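Winter Clothing Exchange, Kostness and Clodenitz
Interim report to the Pliltedis Fund
Prepared by Jamie Greenwood
2019-03-23

Summary

You asked for a plain account of whether the money is doing what we said it would. My answer is partly. We have got coats to families who asked for them, and the laying-out and folding guidance is being used in homes. I am less sure than our application was that any of this lasts beyond one winter, and I would ask you to read the figures below with that in mind.

What was promised

The application said we would collect, check and pass on outgrown and unwanted winter coats, and that we would teach households a simple way of checking and storing them so that fewer came to us damaged. The second part was always the weaker one. It was written on the belief that people throw coats away because they do not know how to keep them. I did not share that belief when I took the work on and I have not come round to it. Most people who gave us coats had looked after them perfectly well. They had run out of cupboard.

Collection

We took in 339 garments between November and the end of the period. Of these, 41 were not fit to pass on. The usual faults were dead zips, missing snaps and filling that had gone into lumps in the lower sleeves after a hot wash. Another 17 were sound but had no taker, nearly all of them very large adult sizes, and they are still in the store at Clodenitz.

The total looks healthy beside what we forecast. I would be careful with it. One school clear-out in Kostness brought in a great many coats in a single afternoon, and without it we would be reporting a slow start. We have no promise that the school will do the same again.

Checking coats at home

The home checking sheet has been through 4 versions. The first was two sides of close print and came back to us unread, or with shopping lists on it. The current one fits on half a side. It asks people to clear a bed, lay the coat face up with the sleeves stretched out, and go over the fastenings, the hood, the cords and the hem before turning it over for the back and lining. Then they empty the pockets and fold.

A bed works better than a table for this. We had recommended a kitchen table, on advice from Bouzid, who supply our storage bags, and families told us fairly quickly that a padded adult coat with its arms out does not fit on the sort of table they own. I should have caught that before we printed. 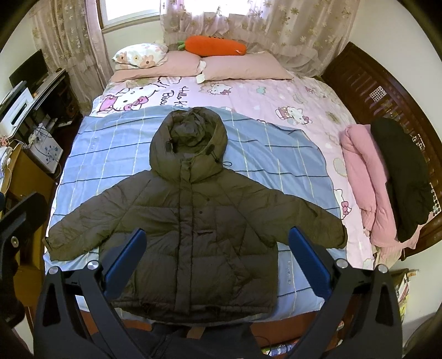

Quilted coats give the most trouble at the folding stage. They spring back. The sheet now says to fasten the front first, lay the hood down over the chest, bring the sleeves in across the body and roll from the hem upwards, pressing the air out on the way. Done slowly it makes a bundle that stays put with one tie. Done in a hurry it makes a cushion, and the cushion goes on top of the wardrobe and falls off.

Drawstrings are the other point. Hood and hem cords catch on other things in a bag, and toggles get pulled off when someone drags a coat out by the wrong end. We ask people to tuck them in. Whether they do is another matter - the coats handed in since the new sheet went out are no better in this respect than the ones before it.

Storage bags

The bags from Bouzid are adequate. They were sold to us as reducing the space a coat takes up by a good deal, and they do for the first week or so. After that a fair number let the air back in. Households do not mind much, and a coat left squashed flat all summer is not in a good way by autumn in any case. I would not buy them again at the same price. A clean pillowcase does nearly the same job, and we have started saying so at the sessions.

Sessions

Attendance has been fair in Clodenitz and poor in Kostness. People come for the coats and stay for the folding if it is raining. I do not think this should be dressed up as demand for training. Those who did stay were mostly people who already fold things well and had views on how we do it, some of them useful. The instruction to fasten the front before folding came from a grandmother who watched me get it wrong twice.

The feedback forms are nearly all positive. They are filled in while the person is holding a free coat, so I have not quoted from them.

Spending

We are within budget on everything except transport, which has gone over because the Clodenitz store is further from the bus than the map suggested. Printing came in under, mainly by cutting the sheet down. I would like your agreement to move the printing underspend across to transport. The full accounts are attached separately.

What we have not shown

We said we would show that households taking part keep coats in use for longer. We cannot show that yet, and I doubt we will be able to by the final report. One winter is too short, and children grow whatever the sheet says. What we could do is ring the families who took coats last November and ask whether the coat is still being worn, has been passed on, or has gone. It would be a rough answer but a better one than we have.

Next period

I propose to stop the Kostness sessions and keep the collection point open there. The time saved would go on repairs, chiefly snaps and zips, where a little work would rescue a good share of what we now turn away. The large adult coats will be offered to the night shelter. If they are not wanted there I will come back to you before anything is sent for rags.

I would also like to drop the phrase "behaviour change" from the project description. I have seen people be kind with their coats and quick with their folding, but they were like that when they came in.

Jamie Greenwood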